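Ballot drop boxes in Plelcombe, part 2

The county has now posted the draft rules for the Sekon Road crossing precincts. They run to 6 pages, and most of the text concerns who may carry a ballot for a relative.

Under the draft, a voter who lives within 5 miles of the border may use either the Kozma box or the Plarnska box. Everyone else keeps the assigned one. The change covers about 1,000 registered voters. Turnout in those precincts was low in both of the last elections, and the two parties read that differently - one blames the distance, the other the checkpoint delays.

I have no firm view yet. The 3 a.m. cutoff for box transfers looks like a typing error, and I have written to the clerk to ask.

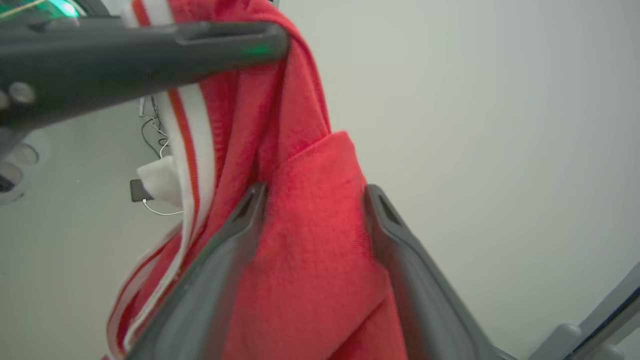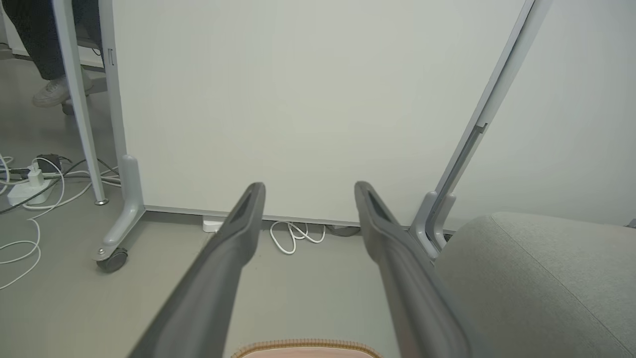 What the draft leaves out

Signature checks. The old rules gave voters a set period to fix a mismatch. The draft refers to "the usual period" and never defines it. Comments close at the end of September.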